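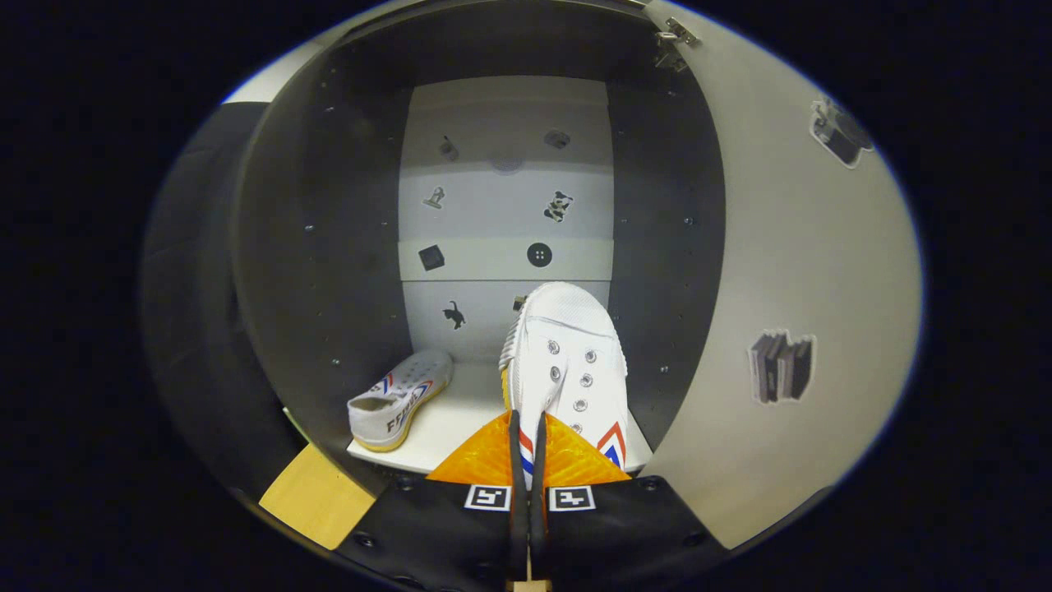
Newsletter > Lab Floor > Data Collection

Shoes, doors, and the new handles
by Tudur Yorath

Quick one from the collection side, writing this between shifts so excuse the typing.

We crossed 1,002 usable demonstrations on the shoe task. March 11, 2023, a bit before the building locks at night. Glória Correia did the last batch and then went home without telling any of us, we found out from the tally sheet. Well done Glória. Cake is owed.

For people who don't follow this part of the newsletter: the shoe task is cabinet, shelf, one pair. Pick up the first shoe, set it upright on the shelf toe to the back, then the second one next to it. Sounds like nothing. It is the one the policy has been worst at since February, so it is the one we keep feeding.

Why shoes. They fall over. They have a right way up and a right way round, and a box doesn't care about either. The heel is the best place to pinch and also the place that is hardest to get at when the shoe is lying on its side with the toe pointing at you. So the person collecting has to make a choice, tip it up first or grab it by the side and turn the wrist, and both are fine as far as we are concerned, but the model needs to see plenty of each. Up to the middle of February nearly everything we had was wrist-turn, which is how I do it, and I did most of the early ones. My fault. Model learned to be me, including the part where I bump the back wall.

So the mix now. Aurora Matos redid the instruction card and it is much better than mine. Short version for anyone picking up a handle this month:

Start with the handle outside the cabinet, fingers open, hold still a second or so.
Go in slow. Slower than that.
One shoe upright and one tipped is the standard start. Swap which side every time.
Close on the heel, both strips, not the sole edge.
Keep the two markers on the front of the body in view the whole time. No sleeves over them, no thumbs. If the markers go missing we can't tell how wide the fingers are and the clip is junk.
Let go, back out, hold still again. Then stop the recording.

That last hold gets forgotten more than anything. Out of the 300 clips Ezekiel Ridgeway checked by hand, 60 were thrown out and most of those were people reaching for the stop button while the fingers were still coming out of the cabinet. The policy then learns that a good way to finish is to swing off to the left. We have watched it do this. It takes the shoe with it sometimes.

Fingers. We're on the orange wedge pads now, with the black rubbery strips between them for the actual contact. Everybody asks if they are better than the old ones. On canvas, yes, I think so, it grabs and it stays. On the leather loafers Carolina Cardoso brought in, less sure. They squeak. If you see the strip starting to peel at the tip please swap it and write it on the sheet, don't press it back down with your thumb and carry on, I know who you are.

The Feiyue sneakers stay as the main pair for now, white canvas with the red and blue chevron. No laces, on purpose. With laces in, every grasp near the eyelets turned into a different problem and we are not ready for that problem. Laces are a separate task and will get there own card. The plan is 100 clips of laced shoes as a trial, then look at it, then decide. Not before the end of next month.

Stickers, since Carolina asked me to put something in writing. Yes the ones inside the compartment and on the door stay up. Cow, cat, binder clip, button, cube, the books and the stapler thing, all of it. The tracking runs off the wide camera on the handle and it wants something to look at. A bare white back wall up close gives it very little, and when the handle goes deep in the compartment the wall is a big part of what it sees. Before the stickers we were losing the track on a lot of the deep placements. After, far fewer. But they have to be left alone during a session! If one drops off, stop, leave it off, start a new session and a new map. Do not stick it back roughly where it was. A moved cow is worse than no cow.

Between sessions it's the other way round, move them all you like, we want the variety. Same for the door. We have too many clips with the door at one angle. Open it wide, open it half, whatever, just leave it where it is once you have mapped.

Loose wooden blocks near the cabinet are fine too. Don't tidy up for the recording. Ezekiel had a whole afternoon of beautifully clean clips and the model trained with those did worse in a cluttered setup than the one without. He took it well.

Numbers on the trained policy: not printing them yet. Aurora is rerunning the evaluation because the starting positions weren't matched between the two versions and she's right to be fussy. What I will say is that it stands the first shoe up pretty reliably now. Second shoe, it still likes to nudge the first one over on the way in. We need more clips where the first shoe is already standing close to where the second has to go. If you only have ten minutes, do those. Just those. Set up one shoe standing, tip the other one beside it, go.

Other sites. The Nyitrai people have asked for a pair of handles so they can collect in their own kitchen cabinets, which would be great, ours are all the same cabinet and it shows. Handles are packed, calibration cards are packed, waiting on a battery form. Glória is the contact. Vestine (our upload tool, for the new folks) has a dropdown for site now, please actualy use it. Everything defaults to Site 1 and I spent a morning sorting out clips that were nowhere near Site 1.

Also Vestine: names of clips. Task, your initials, session number. Not "test", not "test new", not "shoe good one". The good ones are hard enough to find.

Storage. Cards get wiped only after the green check shows in Vestine, not when the bar fills up. The bar fills up early. We lost a session of Carolina's that way and she has been nicer about it than I would have been.

Batteries, the short kind, two are swelling. Taped, labeled, in the metal tin by the sink. Don't charge them. Replacements ordered.

Coming up: mugs on hooks, then drawers. The mugs card is in draft and Aurora wants someone left-handed to try it before it goes out. If that's you come find her. Drawers need a better handle mount than we've got and that is on me.

Handles are on the charging shelf, sign one out, sign it back in. Sessions any time the bench is free, slots on the sheet by the door. Questions about the card to Aurora, questions about rejected clips to Ezekiel, please read the reject note first as it usualy says why.

Tudur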